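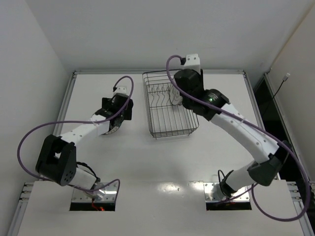
The rack beside the sink

By Rima Karaki
2 Sep 2020

When my husband and I moved into our present flat, the kitchen had no dishwasher and no place for one. The cupboard where a dishwasher should go held the water heater. I was not sad about it. I grew up in a house where plates were washed by hand after every meal, and the sound of a plate going into the rack was for me the sound that the evening could begin.

What I did not have was a good rack. In my first year here I owned two, and both were bad. The first was plastic and went yellow at the feet. The second was a folding one from Skonley, a pretty thing, but it folded also when I did not ask it to. One night in June it closed itself under my grandmother's serving dish. The dish survived with a small chip, and I began to look at racks seriously.

Start with the wire

A wire rack looks like the simplest object in the kitchen, but the differences are large. Thin dark wire is pleasant to the eye and lets the air pass from all sides. Long wires along the floor of the basket, with a few going across, are enough to carry the weight of everyday dishes. If there are too many crossings, each one becomes a small place for grime to gather, and you will be cleaning them with an old toothbrush.

The shape matters too. My counter is shallow, so I prefer a long and narrow basket that can stand with its short end toward me. Rounded corners are kinder to a sleeve and to the cloth you wipe with. Before you buy, run your hand slowly along the upper edge. A rough weld will catch your skin, and later your favourite glass cloth.

The dividers decide everything

I believe most people choose a rack by its colour. I now choose by the dividers. Straight pegs are good if all your plates are the same. Mine are not. I have thin ones with a grey patterned rim, thick bowls from a potter in our street, and the serving dish already mentioned. Wavy dividers, where the wire bends up and down in a row, hold these different thicknesses with more patience.

A plate should stand nearly upright. If it leans too much, the water collects in the rim and stays there until morning. Round plates want to roll a little when you let go of them, so keep your fingers on the edge until you feel the wire take the weight. I fill from the far end toward myself, which spares me from reaching over dishes that are already standing.

The surface under it

A basket without a tray shows the counter through its gaps. On a white surface this looks very clean, and it also shows every drop. I was selling myself the idea that I would wipe each evening. Some evenings I do. Otherwise I put a cotton towel, folded once, and hang it over the oven handle afterwards.

My neighbour chose the Plovatness, which has a spout that sends the water to the sink. She is happy with it, though she says that the spout has its own smell if it is forgotten for a week. I borrowed it for six days when she was travelling and I found it too high for my shelf.

How much is enough

The rack I kept came from Ortner, in a plain box, with no instructions inside. It takes the dinner of our family and one pot, if the pot goes on last and upside down. When guests come we dry by hand, two people with two cloths, talking.

My grandmother's dish has now its place at the left end, next to the wall. The chip faces inward.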